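Household Diary, Marnus House
Entry for August, kept by Jolán Deák, Office of Domestic Services

7:40 a.m. The pantry was opened and the register brought up to date. Mr. Takács reported that the shelf beside the window has been repaired and may be used again. The key to the lower cupboard remains with Ms. Somboon until her return from the Desano property. Petty cash stood at 292 on opening, and 50 was released for bread and milk.

9:15 a.m. Attention was given to the produce display for the long table. The House has kept a basket of fruit and greens on view since the dining room was reopened, and it is to be arranged again whenever the room changes over. I asked that the greens be placed toward one side and the round fruit be given space of its own. The woven mat with the striped border was left on the table. Ms. Tzanetos prefers it to the linen one, and I have no objection. 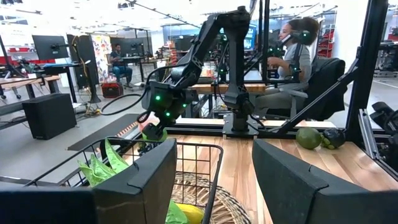 The arrangement of the basket

10:05 a.m. A question arose over the green mesh bag. The former instruction, carried over from the Clirodier handbook, allows produce to be shown in its netting. In my view the netting stands too high above the rim and conceals the smaller pieces. The peach shows to advantage beside it, but the red and yellow do not. I have entered a recommendation that the bag be dispensed with, and Mr. Fekete will consider it on his next visit.

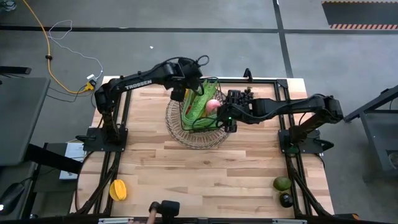
Basket with green mesh bag. Star fruit at the near left of the table.

10:50 a.m. The long greens were discussed at greater length than I had expected. Ms. Tzanetos favors letting them curve over the rim, as one would see at a market stall. Mr. Takács would have them laid flat. I noted both opinions and expressed a preference for the first. The star fruit looks well on the bare wood, and I should be content to see a few pieces kept outside the basket as a regular practice. 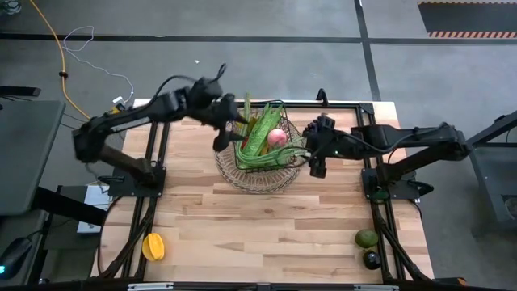 Long greens and peach in the wire basket, with fruit at both front corners of the table.

11:30 a.m. Grapes were the remaining matter. The dark purple color is welcome among so much green, and I have asked that they be given a place near the peach. The square wire rack inside the round basket is noted for the inventory under line 1612, together with the basket. 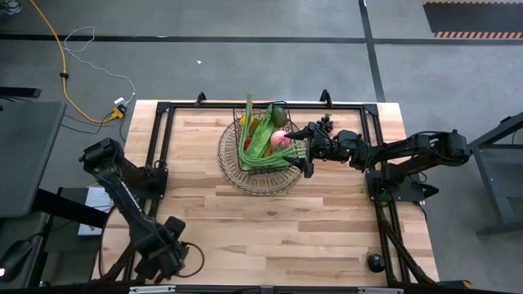 Round basket with inner rack. Dark purple grapes at right.

2:20 p.m. Correspondence. A reply was sent to Hakim concerning the tablecloths, which are still awaited. The revised display instruction was drafted and left in Mr. Fekete's tray for signature. Pantry locked at 4:45 p.m.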